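Informe de avance para la Fundación Birnik
Proyecto Tisum: pantalanes flotantes y fondeo de baja huella
2 de septiembre de 2021

Hola a todos:

Os debía este informe desde antes del verano y ya sé que me vais a decir que los plazos están para algo, así que empiezo por lo que más os interesa, que es en qué punto estamos con los módulos y cuánto nos queda en la caja. Luego me enrollo con lo demás (que es bastante, avisados quedáis).

Los módulos

De los 80 flotadores que preveía el convenio tenemos ya los 80 en el muelle de Erlow, los últimos descargados con un viento de poniente que no le deseo a ningún gruista. Vienen de Baláž, como acordamos en enero, y esta vez el rotomoldeo ha salido mucho más uniforme que en la primera partida. Os acordaréis de aquellos flotadores con la pared más fina en las esquinas: pues los repitieron todos sin cobrarnos nada, y el transporte lo pagamos a medias. A mí me pareció un trato justo. Takeshi quería pelearlo un poco más, pero llevábamos ya tanto retraso que preferí firmar y seguir.

La lastra de prueba la hicimos con 2000 kilos repartidos sobre un tramo de cuatro módulos y el francobordo se quedó donde decía el cálculo, con la cubierta nivelada y las bisagras trabajando bien. Repetimos con la carga toda en un costado, y ahí sí que escoró más de lo que me gusta. No es peligroso, pero quien baje de un velero cargado con las bolsas de la compra lo va a notar. Hemos pedido dos brazos estabilizadores para los extremos y con eso debería bastar. Os paso los planos nuevos en cuanto me los devuelvan firmados.

El fondeo

¡Esto es lo que más guerra nos ha dado! En la memoria original hablábamos de muertos de hormigón con cadena hasta la superficie, lo de toda la vida. Al bajar los buzos vimos que la mancha de posidonia llega bastante más hacia la bocana de lo que marcaba la cartografía, y una cadena arrastrando por ahí nos la deja pelada en dos inviernos. Así que hemos cambiado a anclaje helicoidal con cabo elástico y boyarín intermedio en las seis líneas del lado sur. En el lado norte, que es fango puro, se quedan los muertos.

El cambio encarece esa partida, claro. La compensamos con lo que nos ahorramos en cadena y quitando la segunda torreta de servicios, que la verdad es que en un pantalán de este tamaño sobraba. Si alguno de vosotros le tenía cariño a la torreta, que hable ahora.

Los tornillos entraron bien en cinco de los seis puntos. En el sexto dimos con roca a poco más de un metro y hubo que desplazarlo hacia tierra, con lo que esa línea trabaja con un ángulo más abierto que sus hermanas. Takeshi Ogura ha rehecho los números y dice que aguanta con el temporal de diseño, aunque quiere poner un grillete de carga en esa línea durante todo el invierno para quedarse tranquilo. Le he dicho que sí. Cuando un ingeniero pide dormir bien, yo se lo compro.

El dinero

Llevamos gastados 3308 euros de los 3632 de la partida de inspección submarina, o sea que ahí quedan 324 y una inmersión por hacer. Va a ir justísimo. La empresa de buceo nos cobra por media jornada, salgan o no salgan las cosas, y si nos toca mala mar el día señalado habrá que tirar de imprevistos. La partida de imprevistos, por cierto, está sin tocar, cosa que no me había pasado en ningún proyecto anterior.

El resto va según el cuadro que os mandé con el último informe. La única desviación es la del fondeo que os contaba arriba, y como es un traspaso entre conceptos del mismo capítulo entiendo que no necesita enmienda. Si me equivoco, decídmelo pronto y preparo el papel.

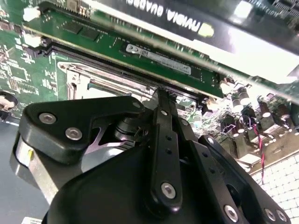 Foto: archivo del proyecto Tisum

Permisos y vecinos

La autorización de ocupación la tenemos, con una condición nueva: el balizamiento nocturno tiene que estar encendido desde el primer día de obra en el agua, y no desde la puesta en servicio como pensábamos nosotros. Ya hemos pedido las dos luces amarillas y un repuesto. También nos obligan a dejar un paso libre para las barcas de los trasmalleros junto al espigón, que yo habría dejado igualmente, porque salen de madrugada y no quiero que se me acuerden de la familia.

Hicimos una tarde de puertas abiertas en la nave y vino más gente de la que cabía. Las preguntas, casi todas sobre amarres: quién va a tener derecho, si habrá lista de espera, si se admiten neumáticas. Yo contesté lo que pude, que fue poco, porque el reglamento de uso lo tiene que redactar el puerto y todavía no ha empezado. Esto me preocupa un pelín. Podemos acabar el pantalán y tenerlo parado medio año esperando un texto de cuatro páginas. Si desde la Fundación podéis dar un toque, os lo agradecería muchísimo.

Lo que viene

En las próximas semanas queremos tener montado el primer tramo en seco, botarlo con la grúa pequeña y remolcarlo hasta su sitio con la lancha del varadero. El segundo tramo irá detrás, cuando hayamos visto cómo se comporta el primero con unos días de resaca. La pasarela de acceso la dejamos para el final: está galvanizada y guardada bajo techo, solo le faltan las ruedas del extremo bajo, que nos llegaron con el eje equivocado y están de vuelta en el proveedor.

Me quedan tres cosas pendientes de vosotros. La primera es el visto bueno al cambio de fondeo, aunque sea por correo. La segunda, saber si queréis placa con el logotipo, y en qué material, que el inox en ese sitio se mancha enseguida y yo tiraría por bronce. Y la tercera, fecha para la visita. Venid con calzado que se pueda mojar y, si puede ser, por la mañana, que por la tarde entra el térmico y en la punta del muelle no hay quien hable.

El anexo con las facturas y el parte de los buzos va en un correo aparte, que pesa mucho.

Un abrazo desde Erlow y gracias por la paciencia.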